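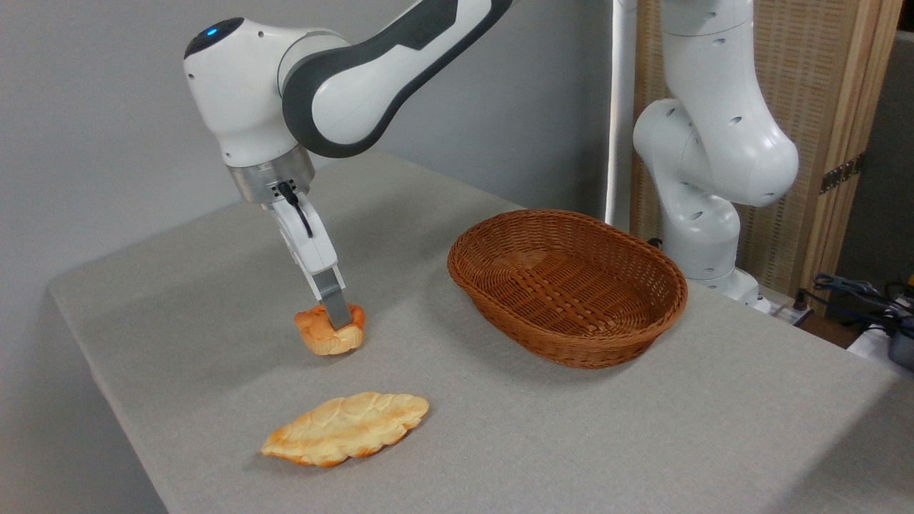 Nornex gripper kit for bread and pastry: will it squash soft rolls?

Posted by Moschos, in Small Automation

I've been reading up on the Nornex two-finger kit all week and I'm pretty close to ordering it. We run a little bakery counter and I'd love to have an arm move rolls from a table into baskets during the Sunday rush. My worry is the crust. Our rolls are puffy and uneven, no two the same shape, and they dent if you look at them wrong. Has anyone tried the kit on real bread? Also, is the 368 price just the gripper, or does the wrist adapter come with it?

Charalambos Kokkinos

Yes, and I love this thing! I've had mine since July and bread is most of what I do with it. Out of the box the closing force is way too high for anything baked, so go into the settings and start at 20 percent, then creep up until the roll stops slipping. Mine ended up at 28 for crusty rolls and I leave it at 20 for the soft ones. Grab them across the narrow side, and come in slowly for the last bit.

Flat breads are harder. The fingers want something to close on, and a long flat loaf lying on the table doesn't give them much. I put a thick cloth down so the fingertips can sink in a little at the edges (a bare tabletop was hopeless for me). It still misses now and then, but when it gets one I grin every time.

The adapter is in the box, at least it was in mine. Cable too, though it's short, so leave a loop at the wrist or it'll tug when the joint turns.

Michalis Lazaridis

Agree with Charalambos on the force. I'd add: use a wide basket with a flared rim and teach the drop point low, just inside it. I was letting go too high and the rolls bounced out. With two arms, park the one you aren't using folded up well out of the way before you run anything. It took me 11 tries to get a clean run and most of those were my own bad waypoints.

If you want food-safe finger covers, Sosus sells some that fit. Check the size before you order.

Flernport

no idea about bread but mine is great on tennis balls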